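Fold it on the bed

By Ismael Fagundes

Most advice about folding T-shirts assumes a clear table. I have lived in 12 rentals and only two of them had a table long enough to fold on. The bed is the better place for it, and I think people should stop treating it as second best.

A bed is wide, it is soft, and a shirt stays where you put it. On a polished benchtop the cotton slides off as soon as you let go of the hem. On a fitted sheet it grips a little, even when the sheet itself has creases in it.

The second part of my argument is about corners. Take the shirt by its corners and pull before you fold anything. My mother did this with every piece of washing, and I skipped it for years to save time. I ended up ironing instead.
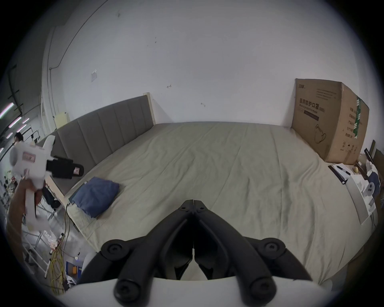
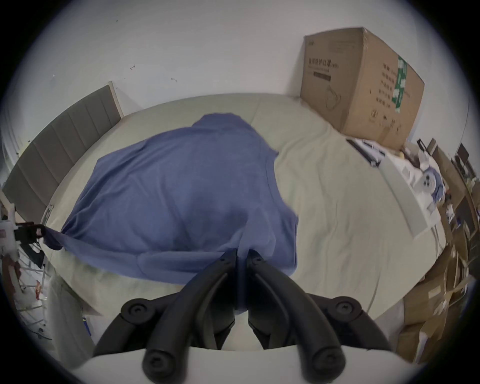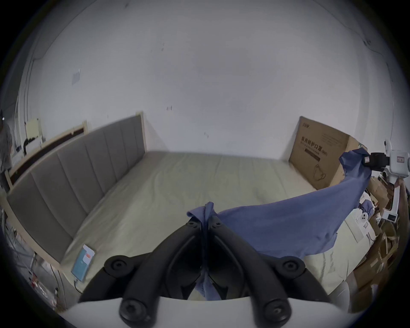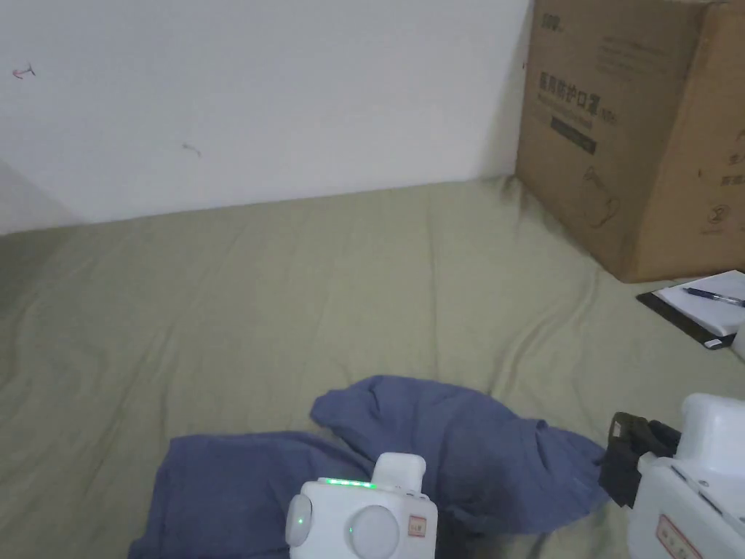 Blue cloth, pale walls, and a cardboard box for medical masks.

What about the clutter?

The usual objection is that a bedroom is never tidy enough. I don't accept it. You need a patch of mattress a bit bigger than the shirt, and the rest can wait. Boxes can stay against the wall. Paperwork can stay where it was dropped.

A friend in Prarnden swears by a plastic folding board, and she does get very even stacks. I borrowed it for 10 days in March and gave it back. It needs a flat surface under it, so I was back to looking for a table - and it made every shirt the same width whether it suited my drawer or not.

I do 21 shirts on a Sunday night, colours first, and put them away before I pull up the doona.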